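Periodismo deportivo. Apuntes de la unidad 5
La crónica de un partido eliminatorio

1. Qué va en el primer párrafo
Resultado, rival, fase de la competición y consecuencia. En el partido de prácticas (Siltska-Besenport, balonmano, vuelta de octavos) la consecuencia es que el Besenport pasa y el Siltska queda fuera. El gol decisivo llegó a falta de 18 segundos y también cabe ahí, en una sola frase.

2. Orden del resto
No se cuenta el partido desde el saque inicial. Se vuelve primero a la jugada decisiva, después al tramo en que cambió el marcador y al final a la primera parte, si queda espacio. La expulsión del minuto 39 merece párrafo propio.

3. Cifras
El marcador se da siempre con el del ganador delante. Los minutos, sin abreviar. La asistencia (370 espectadores) va al final o se omite. Ojo con «remontada»: el Siltska nunca llegó a ir por delante en la eliminatoria.

4. Cierre de edición
Entre el pitido final y la entrega hay unos 40 minutos. Conviene llevar escrito el contexto: partido de ida, bajas, siguiente rival (el ganador viaja a Holanda). 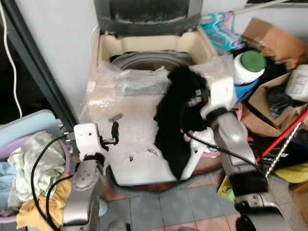
Una alumna del grupo de tarde objetó que, con el contexto ya escrito, se acaba forzando el partido para que encaje en él. De acuerdo: si el texto previo no sirve, se borra.

Para el jueves: crónica del encuentro del Jevudano, con título y entradilla. Se entrega antes de clase.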